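Monday, May 22, 2023

Sorting table, back room, Plodbridge

Set up the recycling sort again this morning, third layout since April. The wire bins are gone for good. They tipped when anything heavier than a can went in near the rim, and the gaps in the mesh caught bottle necks. Swapped them for the fabric storage baskets Ovidiu ordered through Muvstead. The baskets stand up by themselves, the sides give a little when you knock them, and they fold flat into the cupboard under the sink.

Basket order, left to right as seen from the wall side: BOTTLE, PLASTIC, CAN. Glass goes in BOTTLE. I know the word is bad. I wrote the labels in marker on white paper in a hurry and didn't think about plastic bottles until all three were done. Propped them against the fronts of the baskets for now. Tape doesn't hold on the woven side, tried two kinds. Pins would hold but I don't want pins in a basket people reach into.

Items today came out of the blue crate, the one from the Berkmont canteen. Everything rinsed on Friday and left upside down on the rack over the weekend. One of the glass bottles still smelled of beer so it went back under the tap with a drop of dish soap. Caps stay on the plastic where they came with caps. I asked at the depot and they take them either way.

Rules for laying out, so we all do it the same:

Baskets in a line along the table, openings clear, labels facing out.
Loose items in a row behind the baskets, on the side where the sorter stands.
Mix the kinds. No putting all the cans at one end.
Cans upright if they will stand. Bottles on their sides.
Nothing under the table. Crate goes on the floor by the door.

First item in was glass, laid into the left basket. It lies at a slant across the bottom, neck up against the side. I want to see what happens when a second one follows it, glass on glass. The lining is thin and there is nothing between the fabric and the table top, so a dropped bottle will land hard. Put it in by hand, low, and let go late.
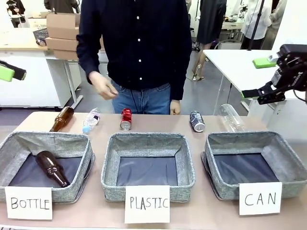
Warrick McKinnon: I'd change the first label to GLASS before anyone else uses this. I had a visitor from Ó Gríofa put two water bottles in BOTTLE last month and she was right to, going by the word. Also the clear ones with no label on them are hard to pick out on that table. Could we get a darker sheet to lay down? There's a roll of brown paper in the store, 90 wide, which would do it.

Agreed on GLASS. Will redo all three on card with a fold at the bottom so they stand without leaning on anything. Same size letters, same marker.

Less sure about the brown paper. It would help with the clear bottles and make the brown glass harder to see, and it will slide unless it's taped on all sides. I'll try it at one end of the table first. If it's no good we go back to the bare top. Warrick, please leave the roll out if you get to the store before me.

Notes on the baskets themselves:

Gray outside, navy lining. The dark inside means you have to lean over a bit to tell if there is something at the bottom. Not a problem with three or four things in, but at the end of a session check each one by hand before folding.

The lining isn't waterproof. Tested the spare one at the sink with half a cup of water and it was through to the outside before I had put the cup down. So rinsed AND dried before anything goes in, no exceptions.

Crushed cans: leave them as they come. Ovidiu Filip asked whether we should pick out the flat ones. No, people crush cans, so they stay in. The only ones I pull are those with a torn edge. Found one in Friday's lot and threw it straight in the metal bin outside.

Stock count for the crates, done at lunch: 1,203 pieces in total, of which 600 cans. I haven't split the rest into glass and plastic yet. Took out 70 cans that were doubles of the same kind and bagged them for the depot – they are included in the 600, so adjust the sheet when they leave.

To do:

New labels on card, GLASS / PLASTIC / CAN
Brown paper trial, one end only
Ask Muvstead about a basket with a wipe-clean lining in the same size
Felt or a folded towel for the bottom of the glass basket
Split count of glass and plastic
Wash out the blue crate, it has something sticky in one corner

Rack is full again, next lot drying. Key to the store is back on the hook.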